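ok so a few of you asked how things are going at work with the arms, and I keep typing long replies in DMs, so I'm putting it all in one place. Thread!

Background for new people: I work at the Flistska site, on the side where we pack mixed orders (one bottle of this, two packets of that). We've had Tendis arms since April. Before that it was all hands and carts and sore wrists, mine included.

First thing, my job did not go away. It got weird though. I used to pick for the whole shift. Now I pick for part of it and the rest of the time I'm what the schedule calls a "cell lead," meaning I set up the goods, watch the arm, and sort out whatever it can't deal with.

Pay went up one step for cell leads. One step! We asked for two. Still talking about it.

The walking is what I notice most in my body. I used to get home and lie on the kitchen floor. Now I get home and my feet are fine but my head is mush, like I've been proofreading all day. Not sure which one I prefer, ask me in winter.

Bottles are the thing we argue about. A box has flat sides and it just sits there. A shiny bottle is slippery and round and the label bounces light all over the place. We spent 3 shifts on bottles alone and I have opinions about caps now that I never wanted to have.
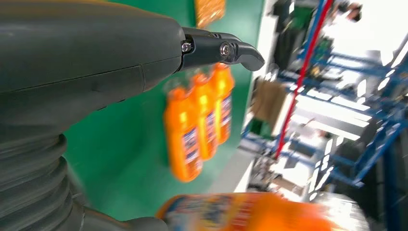 Drela Floor Notes, no. 5, p. 10

Orange bottles on the green panel, with the finger right over the top one. Drela is our in-house newsletter and they let me write half a page on this, so yes, I am technically published. My mother has been informed.

What I said there, shorter: the people who used to pick an item should be in the room when somebody decides how the arm picks it. I know which caps are stiff. I know which packets slide. That stuff isn't written down anywhere, it's in our hands, and for the first few weeks we weren't asked.

It's better now. We have a short sit-down before each shift where anybody can flag a problem item, and it goes on the Babaei list (Babaei is the software, it tells everyone what's on hold). Last time I looked there were 98 items on hold — a lot, but at least we can all see them.

What I miss: talking. When five of us picked side by side you heard everybody's news. Now the cells are spread out and I wave at people. We started taking lunch at the same time again to make up for it, and that was our idea, management just said fine.

What I don't miss: the top shelf. Never again, the arm can have it.

Newer folks ask me if they should learn this stuff or look for something else. I say learn it, get the step in pay, and keep asking for the second one. I'm on late shift all week so replies will be slow, but send me your bottle stories — I want to hear them!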